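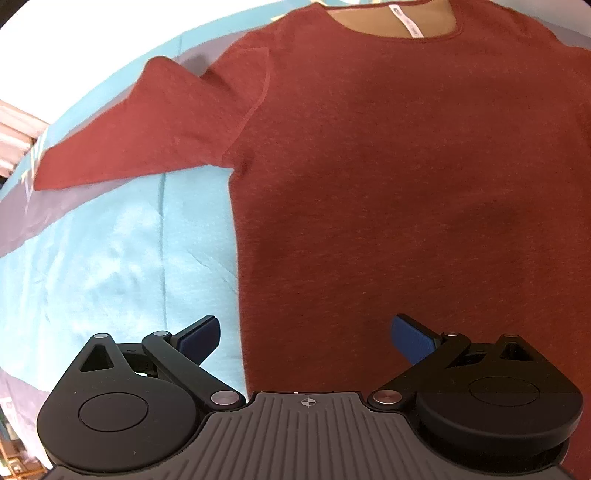 *Folding project: hand-held gripper and a long-sleeved top laid flat on a bed.*

# Nelora Robotics Club: common questions

Last updated 20/07/2025

## What is the folding project?

Members record themselves folding clothes with a hand-held gripper. The recordings are used to train the club's arm, Wernik, to do the same job. We started with tea towels and moved on to tops with long sleeves, where progress has been slower.

## Who can join?

Anyone aged 14 or over. Under-16s need a form signed by a parent or guardian. You don't need to know how to program.

## Can I record at home?

Yes, once you have done the short induction. A bed or a large table will do. Lay the garment flat with the sleeves out to the sides and open the jaws fully before you start.

## Which clothes should I use?

Plain knitted tops, T-shirts and shirts without buttons. Please don't use anything you would mind getting snagged. Avoid a cover that is close in colour to the garment, as the edges are hard to pick out later.

## How many folds do I have to do?

The target for each member is 200 by the end of November. The club has 1723 usable recordings so far. If you can only manage a few, send those.

## What counts as usable?

- The whole fold is recorded, from first grasp to release.
- Only the gripper touches the garment. If you straighten a cuff with your hand, start again.
- No faces, post or family photos in view.

Dropping a sleeve and picking it up again is fine. Leave it in.

## The jaws don't close evenly. What should I do?

Check the pins first. If one has worked loose, stop and bring the gripper back. Don't glue the finger pads; Ieva Ķēniņš has spares.

## Is there a cost?

Membership is £12 a term. Borrowing a gripper is free, but we ask for a refundable deposit.

## Will there be a competition?

We plan to enter Wernik in the Celtik student challenge. The garment is chosen on the day, so we want practice with as many kinds as possible.

## Who do I contact?

Parisa Golestani looks after gripper loans and new members. Speak to her at any session or leave a note in the club tray.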